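Workshop Tips: Working Around an Open CPU Socket
Tirncombe Robotics Club, server handling project 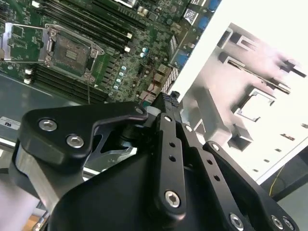 Gripper at the board. Socket open, no CPU fitted.

These notes apply to the Abera arm and the practice servers. They replace the August sheet. Read them before booking a bench slot.

Before power-on
Unplug the server and leave it unplugged. The practice boards never need mains power for this exercise.
Wear the wrist strap, clipped to bare chassis metal. Paint does not count.
Clear tools off the bench on the side the arm swings through.
Check every bolt on the finger links with a hex key. Snug is enough. Overtightened pivots bind, and the Sullero controller reports that as a grip fault.

Approach
Set the approach height so the fingertips stop well clear of the load plate. An open plate stands higher than a closed one, and the closed-socket program will hit it.
Come in from the side with no standing wall. If the chassis wall is in the way, turn the chassis and leave the path alone.
Jog at the lowest speed setting for the last part of the move. Keep one hand on the stop button.
Loose cables get taped back or held by a second person. A cable caught in a finger link will pull before the controller notices.

The socket
Nothing touches the contact field. That includes fingertips, swabs, compressed air and the textured pads.
Do not leave the socket open between sessions. Fit the plastic cover, then close the plate.
The lever is under spring load when latched. Release it by hand. Lever release is not part of the arm task this term.
If a contact looks bent, stop and write the board number on the fault list. Do not straighten it.

Memory slots
Open the latches fully before bringing a module near the slot.
Line up the notch by eye first. The wrist view foreshortens the slot when the board is at an angle, so recheck the rotation from the side.
Let the arm place the module and press it home by hand. We had 79 clean placements out of 508 with the arm doing the pressing, and the method was dropped.

Pads and cleaning
Wipe fingertip pads with isopropyl alcohol on a lint-free cloth. Let them dry before use.
Change pads at 2000 grip cycles or when the diamond pattern has worn smooth, whichever comes first. Spares are in the Budix drawer.
No grease near the pads. Pivots get one drop of light oil, and the excess is wiped off.

Logging
Save the run under board number and bench number. Runs saved as "test" are deleted on Fridays.
Send corrections to Suleiman Tijani.

Last revised December 3, 2024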